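Una mañana entre camisetas: visita a los talleres de Daltari

Llevaba desde la primavera queriendo ir a la jornada de puertas abiertas de Daltari, y por una cosa o por otra siempre se me pasaba el plazo. Este año me apunté el mismo día en que abrieron las inscripciones (éramos 31 visitantes, y creo que todos habíamos hecho lo mismo), y a las nueve y media de la mañana ya estaba en la puerta, con mi cuaderno, un café demasiado caliente y unas ganas enormes de ver cómo se trata la ropa usada cuando se trata con cariño.

Para quien no lo conozca: Daltari recoge ropa, la clasifica, la lava, la repasa y la deja lista para volver a las tiendas. Ocupa una nave larga detrás de la antigua fábrica de harinas Coetzee, con unas ventanas altas preciosas y un suelo que cruje en la parte de las oficinas. Nos recibió Yetunde Uzor, que lleva la planta y que habla de los tejidos como mi abuela hablaba de los tomates, con preferencias muy claras y algún rencor. Las sábanas bajeras, por ejemplo, no las puede ni ver.

La recepción y el lavado

Empezamos por el muelle, donde llegan los sacos. Cada uno se pesa y se vuelca en una cinta, y allí se hace la primera separación: lo que se puede vender, lo que necesita un arreglo y lo que irá a trapo. En diciembre, nos dijo Yetunde, entraron 1.241 sacos, el mes más fuerte que recuerda. Yo me quedé un buen rato mirando un abrigo de paño color mostaza que pasó por delante de mí y que, si no llega a ser por la vergüenza, me lo llevo puesto.

El lavado hace un ruido tremendo y huele a gloria. Usan un jabón casi sin perfume de una casa pequeña, Fekum, y nos dejaron oler una toalla recién salida, todavía tibia. A una señora de mi grupo le costó devolverla.

La sala de doblado

Era la parte que más me interesaba, porque en casa soy la que dobla y llevo años discutiendo con mi hermana sobre si las mangas van primero o después. La sala está muy despejada de adornos y muy bien pensada. Se trabaja sobre tableros con veta de madera, y en uno de los puestos, cerrado por tres lados con paredes lisas y pálidas, había una camiseta de un verde vivísimo, arrugada a conciencia, de esas que salen del montón hechas un nudo. 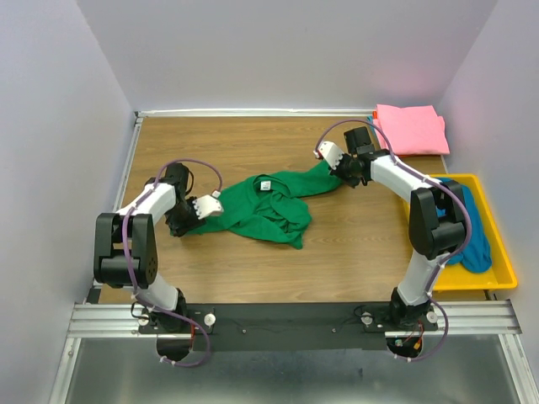

Chukwuemeka Ajayi, el encargado de acabados, nos explicó que una prenda mal extendida ya no tiene remedio: por mucho que se doble después con esmero, la arruga se queda dentro y aparece en la tienda. Por eso insiste tanto en el principio. Primero se busca el cuello, luego los hombros, se sacude una vez (una sola, fuerte, que las sacudidas flojas no sirven de nada) y se deja caer sobre la mesa. A las personas que empiezan las tiene casi 50 prendas seguidas extendiendo nada más, sin doblar ninguna, y cuenta que a media mañana lo odian y que por la tarde ya se lo han perdonado.

También aprendí que el punto de algodón se alisa con la palma abierta, del centro hacia fuera, y que conviene no tirar del bajo, porque se da de sí y luego la prenda queda con forma de campana. Yo tiro del bajo desde que tengo uso de razón, así que mis disculpas a todas mis camisetas.

Las mangas largas merecieron capítulo aparte. Chukwuemeka es partidario de dejarlas bien estiradas antes de tocar nada más, puños incluidos, y de cruzarlas después sobre la espalda, una encima de la otra, sin que asomen por los lados. Mi hermana las dobla en acordeón. Se lo pregunté, claro, y el hombre fue diplomático: «Si cabe en el cajón, está bien doblada». No era la victoria que yo iba buscando, pero me la apunté igual. 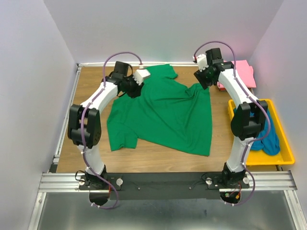
La tienda y algunos consejos prácticos

La visita termina en Rerneo, la tiendecita de la propia planta, con estanterías hasta el techo y la ropa ordenada por colores. Hay una mesa donde todo cuesta 5 euros, y de ahí me traje una rebeca gris y un mantel bordado que no me hacía ninguna falta.

Si pensáis ir, llevad calzado cómodo, porque se pasan casi todo el tiempo de pie, y una chaqueta para el muelle, que tiene el portón abierto. El aparcamiento es pequeño; yo dejé el coche junto a la harinera y fui andando sin problema. Los grupos salen a las diez y a las doce, y os recomiendo el primero, que va con más calma y deja tiempo para preguntar. Al final sirven café y unas galletas de anís que hace la madre de alguien del lavado. Pedí la receta y quedaron en mandármela por correo, de modo que, en cuanto llegue, la pongo por aquí.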